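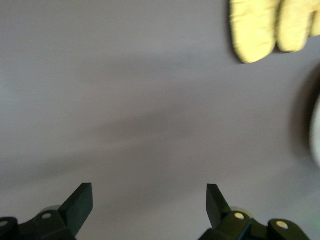 The last bus to Grerik

Ruxandra ran. Bag banging on her hip, one shoe untied, the letter somewhere in the bag. Or on the kitchen chair. No time to look.

The 105 was still at the stop. Doors open, lights on, driver chewing something.

"Grerik?"

"Milent only. Bridge is shut."

Milent. 73 miles short, or it felt like it. She got on anyway. Sat down hard. Dug through the bag – keys, gum, half a sandwich, her mother's gloves. The letter. Okay. Breathe.

Dated 03/03/2023 and she had only opened it tonight. A whole year in a drawer, under the takeout menus. Come before the house is sold, it said. Bring the gloves. Signed Lerato Chauke, in that big loopy hand, same as on the birthday cards.

Rain on the windows. A man asleep across the aisle with a cake box on his knees. Every turn the box slid and every turn she nearly reached for it.

She called the number. Rang and rang.

"Yes?"

"It's me. Its Ruxandra. I only just – is it sold?"

Nothing. A kettle, maybe. A dog.

"February," Lerato said. "Went in February. I'm in the flat over the bakery now, in Milent. Where are you?"

The bus swung left. The box slid. Ruxandra caught it with one hand, phone in the other, and the man didn't wake.

"On the 105," she said.

"Then I'll put my coat on. Did you bring teh gloves?"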